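Prandlow Recalls Grip Pads on Hand-Held Grippers After Slipping Reports

HILTDALE, 2 May 2021 – Prandlow is asking everyone who uses its hand-held grippers to stop and take a good look at the fingers before picking up another package. In April we heard from customers whose grip pads had worn down or whose tape wrap had come away, letting packages slip. We are grateful to every one of you who wrote in, and very glad to say there were no injuries. 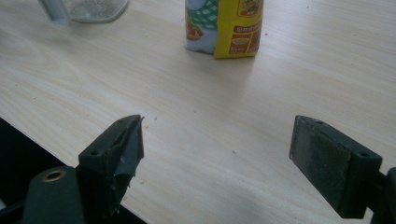 What is affected

The recall covers 557 grippers. Torn tape on the inner face of a finger is the thing to look for first.
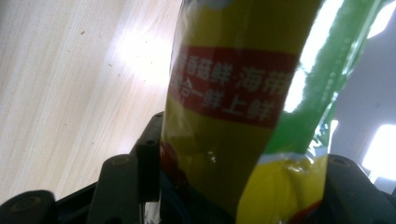 A food package held between the gripper's two sides.

"Glossy bags are where folks noticed it most, and I do wish we had caught it sooner," said Ornella Messina, head of product safety.

Replacement pads are free and will be mailed within 90 days, with our thanks for your patience. 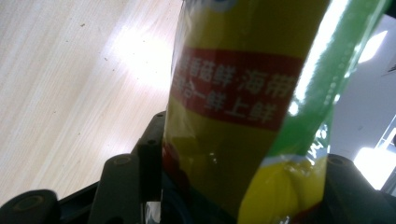
Usha Unnithan and her service team in Hiltdale will gladly walk you through the swap by phone, however long it takes. Please don't rewrap the fingers yourself in the meantime.

Contact: Usha Unnithan, Prandlow Customer Service, Hiltdale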